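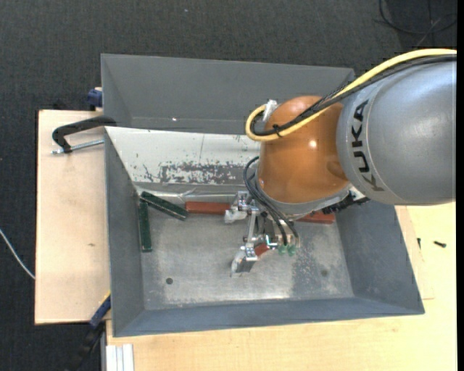 27 June 2026
By the Equipment Desk
Automation / Buying and Budgets

When Bomotel decided to buy its first picking cell, the budget had one big line for the arm and almost nothing under it. This is a common mistake, and I have seen it in bigger companies too. The arm has a price list, so it is easy to plan. The rest is many small things. On the test bench the KUKA arm reaches into a worn metal bin held with clamps, and the cables run over the wrist in a tight loop, with hoses bowing out beside it. Every one of these parts must be ordered by a person, and somebody must pay for the hours to fit it.

In February the team in Zotdale wrote a second plan. They kept the test bin, with its scratches and its lost paint, and they put 2000 dollars aside only for fingertips, hoses and fittings. Up to 48 hours were reserved for changes to the gripper. The plan, called Ignacio inside the company, also allows two stops for review before any money goes to a second arm.

The supplier, Flastisau, first offered a full package with a new bin and a steel frame. Bomotel said no for the moment – the frame can wait until the size of the parts is final. Wood and clamps are cheap to move.

My advice to other buyers is to ask for the price of spare hoses and cables in the first meeting. Ask also for the delivery time. At Bomotel this answer came late, and the order for the arm was already signed.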